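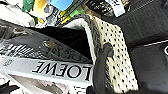
White spine lettered LOEWE, with a grey cover resting over it.

Changing and tensioning the blade on a Bavum band mill

Issued by the Wastgate Timber Training Centre, 2 Jun 2023

These instructions apply to the Bavum narrow-band mill used in the Wastgate yard. They replace the sheet issued in April. Trainees must have completed the induction before carrying out a blade change, and must work under supervision until signed off.

Before you start

Switch off the engine and remove the key. Disconnect the battery. Put on cut-resistant gloves, safety glasses and boots. Clear other people from the area – a coiled blade can spring open with considerable force.

Removing the old blade

1. Raise the saw head to a comfortable working height and lock it.
2. Open both wheel covers and the blade guard.
3. Turn the tension handle anticlockwise until the blade hangs slack on the wheels.
4. Lift the blade off the idle wheel first, then the drive wheel, and draw it clear of the guide rollers.
5. Coil the blade, tie it in 2 places and label it for sharpening or scrap.

Cleaning and checking

Brush sawdust from the wheels, covers and rollers. Check the belts for cracks and glazing. Spin each guide roller by hand. A roller that grinds or sticks must be replaced before the mill is used again.

Fitting the new blade

1. Uncoil the blade at arm's length. The teeth must point in the direction of cut; if they do not, turn the blade inside out.
2. Place it over the drive wheel, then the idle wheel, with the teeth just clear of the front edge.
3. Take up the slack and turn the wheels by hand for several full turns. Adjust the tracking if the blade creeps forwards or back.
4. Tighten the handle a further 18 turns, then compare the gauge with the figure on the machine plate.
5. Close and latch all covers before reconnecting the battery.

Run the mill without a log for a short time, stop it, and check the tension again. New blades stretch slightly as they warm up.

Release the tension at the end of each day. Record every change in the yard log, with the blade number and engine hours.

Queries about this procedure should be addressed to Beatrice Masanja, extension 153.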